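4.2 Seasonal spectacle and the returning guest

The Eltadthorpe interviews were meant to establish why people travel to look at artificial winter. The town has a perfectly serviceable real one, which visitors described to us, when pressed, as "out by the car park". The attraction proper is the Coutinho Arcade, where the hotel's display goes up each year under a glass roof and the temperature is kept at a level suited to shirt sleeves. We interviewed 186 overnight guests in the lobby, and collected a further 882 comment cards, of which a surprising share concerned the breakfast.

Andrade's earlier study of Bunstead proposed that visitors rank a display by its scale. Our respondents did not oblige. Guests on a first visit did mention size, usually with an arm gesture that does not transcribe well, but those who had come before talked about position: where the reindeer used to stand, which staircase had the lights, whether the choir had been moved closer to the bar. One retired couple gave us a detailed account of a fountain's changing colour over several visits and had not, as far as we could determine, ever gone outside.

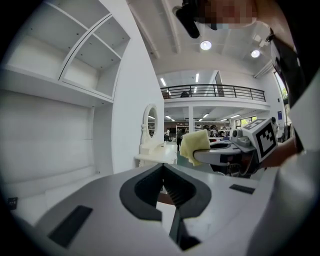
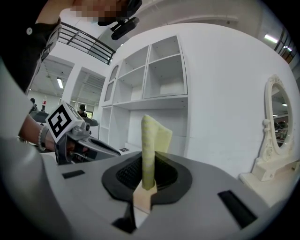

Figure 5. Hand-held grippers with yellow material in the jaws of one of them, two views.

The comment cards support the same reading, with the caution that cards are filled in by people who have been handed a pen. Complaints about novelty outnumbered complaints about repetition. When the hotel replaced its paper lanterns with a programmed light show supplied by Zusorix, guests wrote to ask after the lanterns by neighbourhood, as it were: the ones near the lifts, the ones over the pastry counter. The light show itself was called "very good" by most and remembered by few. Management has since put 50 of the lanterns back and describes this in its brochure as an innovation.

We therefore separate two behaviours that the tourism literature tends to file together. The first is spectacle-seeking, which brings a guest through the door and is well served by the billboard on the highway. The second we call inventory, a sort of affectionate stocktaking in which the guest checks the display against last year's and reports discrepancies to the front desk. Inventory favours the familiar and is largely indifferent to expense. It also takes up a fair amount of the concierge's evening.

Spending patterns are harder to read, as the hotel would release only its March totals, a month in which the arcade contains some ferns. These are discussed in the next section with as much enthusiasm as they allow.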